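## 5. Mounting the gripper and wrist camera

By now you have an arm that moves, and that's a great place to be! If you followed section 4 all the way through, the Tomby arm answers to its name on the controller, parks itself when told to, and no longer makes that awful noise in the shoulder joint. This section puts a hand on it. Set aside an evening. The mechanical part goes quickly and the camera part is where you'll want to slow down and enjoy yourself, because it's the first time you get to see your own build from the inside.

These steps were written for the Ellside workshop build, with the Merkance two-finger gripper kit and printed fingers. If you're at home with the same kit, everything applies except the notes on bench booking and the shared power rail.

### 5.1 Before you start

You need:

- the gripper body, with its short cable already plugged in
- two printed fingers, left and right (they are mirror images, and it matters)
- 4 finger screws and the matching hex key
- the wrist camera, its clip, and the long USB cable
- a few reusable cable ties
- a soft surface to practice over

**Caution:** Turn the arm off at the switch and unplug the supply before you put your hands near the gripper. Parking the arm in software isn't enough. A parked arm is still holding itself up and can still move.

**Note:** The arm will sag when the power goes. Rest the elbow on a folded towel or a foam block first.

### 5.2 Fitting the fingers

1. Open the gripper by hand until both carriages reach their outer stops. They should slide with a light, even drag. If one is stiff, back off the carriage screw a quarter turn and try again.
2. Hold the left finger against the left carriage with the bevel facing out. The wide end goes at the carriage and the narrow end points away from the arm.
3. Start both screws by hand, a couple of turns each. Don't tighten either one yet.
4. Do the same on the right.
5. Close the gripper gently by hand until the tips meet. Look at them from the side and from straight on. When the tips line up, hold them there and tighten all the screws a little at a time, going back and forth between sides.
6. Open and close the gripper by hand a few more times. The tips should meet squarely every time.

If the tips cross, one finger is sitting high on its carriage. Loosen that side and press the finger down as you retighten. If they meet at the bottom and leave a gap at the top, check for a stray bit of support material on the mounting face. A hobby knife takes it right off.

**Caution:** Don't use the long arm of the hex key for the final turn. The plastic strips before you feel it happen, and printing a new finger takes most of a day on the Ellside machine.

### 5.3 Fitting the camera

1. Snap the clip onto the wrist, behind the gripper body, with its opening toward the fingers.
2. Slide the camera in until it clicks. The cable should leave on the side away from the elbow.
3. Run the cable back along the forearm and tie it in three places. Leave a loop at the wrist big enough to pass two fingers through.
4. Turn the wrist by hand as far as it goes in each direction. The loop should get smaller and larger without ever pulling tight. If it snags, redo the tie closest to the wrist.
5. Plug the arm supply back in, take your hands away, and switch on.
6. Open the Patwary viewer on your laptop and pick the wrist camera from the list.

You should get a live picture right away. It's a wonderful moment, so go ahead and wave at it.

### 5.4 Aiming the view

Good aim means both fingertips are in view with plenty of room beyond them. You want the fingers coming in from the bottom of the picture, and the space between the tips should land well inside it. Too much finger and you can't see what you're reaching for. Too little and you can't tell when you've got it.

1. Drive the gripper fully open from the viewer.
2. Loosen the tilt screw on the clip until the camera just moves under your thumb.
3. Tilt it until you can see both tips and a good stretch of whatever is past them.
4. Tighten the tilt screw, then open and close the gripper while you watch. Neither tip should leave the picture at any point in the travel.

For the surface underneath, pick something padded with a plain cover. A sofa seat or a big firm cushion is ideal. It forgives a low approach, and a fine weave gives the camera enough texture to focus on. Shiny tabletops are much harder on both the fingers and the autofocus.

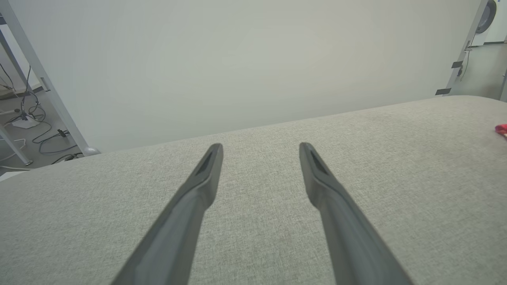

Once the aim feels right, lock the exposure. In the viewer, open the camera panel and switch exposure from auto to manual. Start at 60 on the slider and nudge it until you can still make out the shape of the fingers without washing out the background. Dark plastic fools auto exposure constantly. Every time the gripper closes, the software decides the room got dim and brightens everything, and your picture pulses like a slow strobe.

Set the focus the same way. Drop a playing card on the cushion, bring the open fingers over it, and adjust until the print on the card is crisp. Then switch the focus to manual and leave it alone.

**Note:** If you change to longer fingers later, you'll have to repeat all of 5.4. Changing to different tips of the same length only needs a quick focus check.

### 5.5 Setting the open and closed limits

The gripper motor counts in its own units, and the viewer shows them in the corner of the gripper panel. Fully closed should read close to zero. Fully open on our build reads 1240, and yours will be a little different depending on how your carriages seated.

1. Close the gripper slowly with the slider until the tips just touch. Press **Save closed**.
2. Open it slowly until you hear the carriages reach the stops, then back off a hair. Press **Save open**.
3. Set the grip force to 4. The scale goes to 9, and you'll be tempted. Stay low until you've picked up a few soft things without squashing them.
4. Cycle the gripper from the panel and listen. A steady whir is what you want. A click at the end of travel means a limit is set too far, so go back and trim it.

**Caution:** Never save a limit while the motor is straining. It will go back to that position every time, get hot, and eventually shut itself off in the middle of a move.

### 5.6 First pick

Now for the fun part! Choose something soft, light, and easy to tell apart from the cushion. A balled-up sock is perfect.

1. Put the sock where the arm can reach it comfortably, away from the edges of the cushion.
2. Set speed to the lowest setting.
3. Using the wrist view only, steer until the sock sits between the two tips.
4. Lower in small steps. Stop when the tips are just into the surface of the cushion.
5. Close, wait for the motor to settle, and lift.

Expect to miss a few times. Most first misses come from stopping too high, and the cushion gives you plenty of slack, so go lower than feels polite. If the sock slides out as you lift, raise the grip force by one and try again before you start blaming the fingers.

When you can do it reliably, move the sock and come in from a different angle. Then try something flatter, like a folded washcloth, which is harder because you have to catch an edge. Keep a notebook handy and write down the force setting for each object. You'll use those numbers again in section 6 when we start recording moves.

### 5.7 Leaving the bench

Park the arm, close the viewer, switch off, and unplug. At Ellside, hang the camera cable on the hook and leave the fingers on. They don't need to come off between sessions, and the screw holes last longer if you let them be.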